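Stripped hinge screws on a kitchen door – drill out or glue and dowel?
Home Repairs > Doors, Windows, Joinery
Page 1 of 1

colwood_kev
Kitchen door has dropped and now catches on the floor. Top hinge screws just spin, all three of them. House is 1930s, softwood frame, painted more times than I can guess. Do I glue something in the holes or move the hinge?
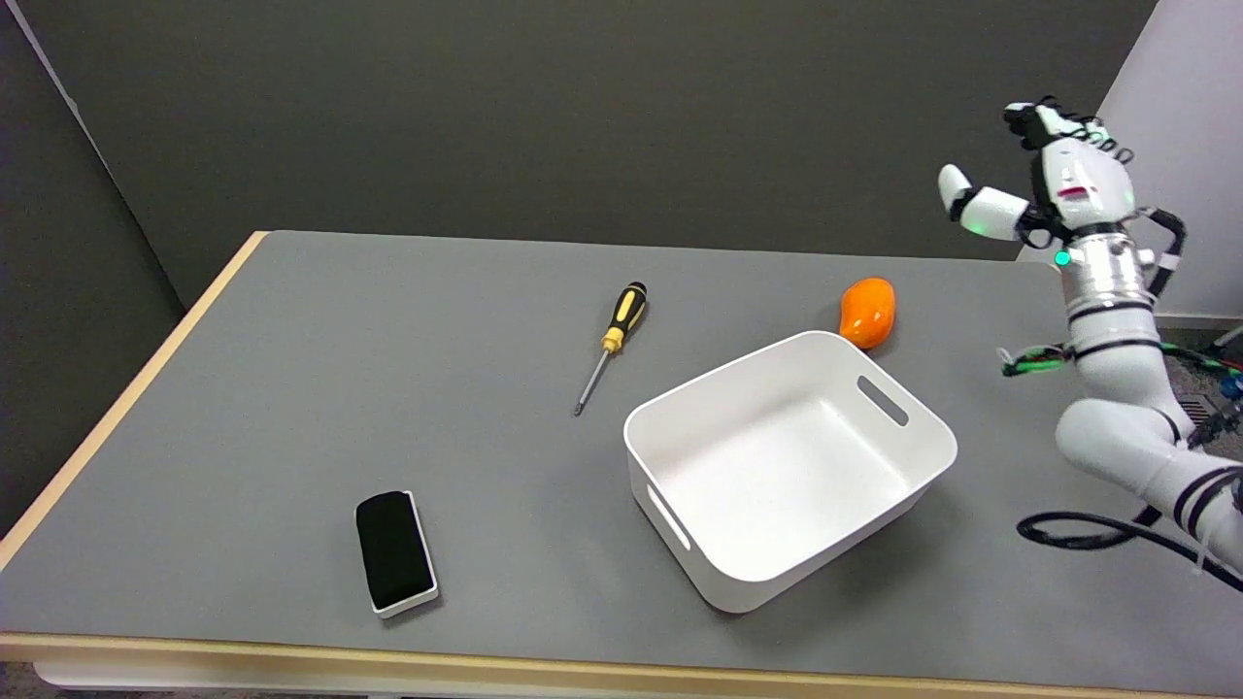 black and yellow screwdriver, all I've got out so far

marrowfat
Matchsticks and wood glue. Pack the holes tight, snap them off flush, leave overnight, screws back in. Done every door in my mum's place like that.

Tilly_B
Matchsticks are a bodge. Fine on a cupboard, not on a full door. Drill out to 8mm, glue in a bit of dowel, trim flush, fresh pilot hole. Half an hour's work plus drying.

marrowfat
Bodge that has lasted 12 years so far but ok

Serrano_B
Agree with Tilly mostly. One thing though, screws going into the end grain of a dowel don't grip brilliantly. I go longer first. If yours are the usual inch ones try two inch, same gauge, they might reach sound wood past the lining. No glue at all.

colwood_kev
Didn't think of longer. How do I know if theres anything behind the lining?

Serrano_B
Poke a thin nail in. If it stops on something solid at an inch and a bit you're in luck. If it drops into nothing it's dowel time.
Bernardo

hingepin
Before anyone drills anything – are the bottom hinge screws tight? And is the door actually heavy? Mine dropped after the last lot hung a fire door on two little butts. Needed a third hinge, no amount of matchsticks was going to hold that.

colwood_kev
Bottom ones tight. Just a normal panel door, had it on the bathroom scales once when we moved in but can't remember what it came to. Two hinges. 102mm if that matters.

Tilly_B
102 is fine for that. Third hinge wouldn't hurt but get the top one sorted first. And wedge the door from underneath before you take any screws out, magazines will do.

oldpaint
Scrape the paint out of the screw slots before you start or you'll chew the heads. Old stanley blade, go steady.

marrowfat
And don't plane the bottom of the door!! My neighbour did that, then fixed the hinge, now there's a draught you could fly a kite in.

colwood_kev
Ha ok, plane stays in the shed. Nail test done, goes in an inch and a quarter then stops dead. Anyone know if brass is ok at two inch or will they snap?

Serrano_B
Steel first to cut the thread, then swap to brass if you want the look. Bit of candle wax on them. Brass straight into old wood, you'll shear one and be swearing all evening.

Tilly_B
Still say dowel it. Long screws near the edge of an old lining can split it, seen it happen.

Serrano_B
Not with a pilot hole.

Tilly_B
Even with one. Depends how dry the timber is.

colwood_kev
Right, going long screws in steel, pilot hole, wax. If it splits Tilly gets to say told you so. Shop shuts at 5 so will report back tommorow

hingepin
Take one of the old screws with you so you match the head to the countersink. Everyone forgets.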